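Seating and stage questions for a touring show in a temporary hall

Posted in: Venues and touring

Roswitha Kramer
Our local theatre, the Angelovski, shuts for rewiring in August and our spring musical has been moved to the old market hall in Burnusgate. The hall has a flat floor and no fly tower. We normally sell 491 seats and the hall is licensed for 400. Two things I need help with. Is it worth hiring raked seating for a run of six nights? And what do we do with three painted cloths that are meant to fly in and out? The hire quote for the rake is 2740 pounds, delivery included.

3 replies

Fastuvlow
We did a panto in a hall like that. Hire the rake if you can, but check the licensed number again first. Ours went down by nearly 80 once the units were in, as the gangways have to be wider. Ask the hall for a drawing with the fire exits marked and send it to the seating firm before you pay a deposit.

For the cloths, look at a tab track on a ground-supported truss. They will travel sideways instead of going up. You need wing space for them to bunch into, so measure that too.
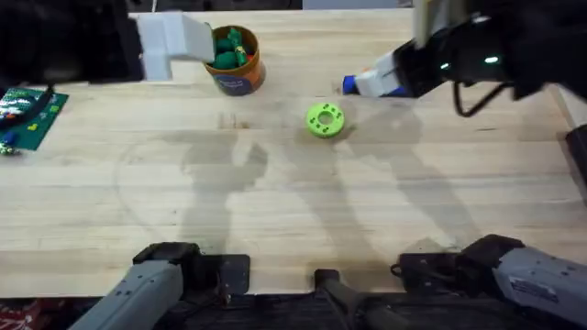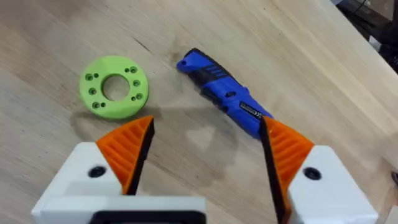 Dralletti
Depends on the show. If most of it is played standing up, a higher stage does a lot of the work and costs less than seating. Put the front row further back than you think.

I would leave two of the cloths in store and light the third differently for each act. Also ask who is responsible for the power supply. Some market halls only have enough for house lights and a kettle, and a generator has to be parked well away from the doors or you hear it in the quiet numbers.

stagedoor_left
no idea about seats but our cloths got creased in a hall with no height, bring a steamer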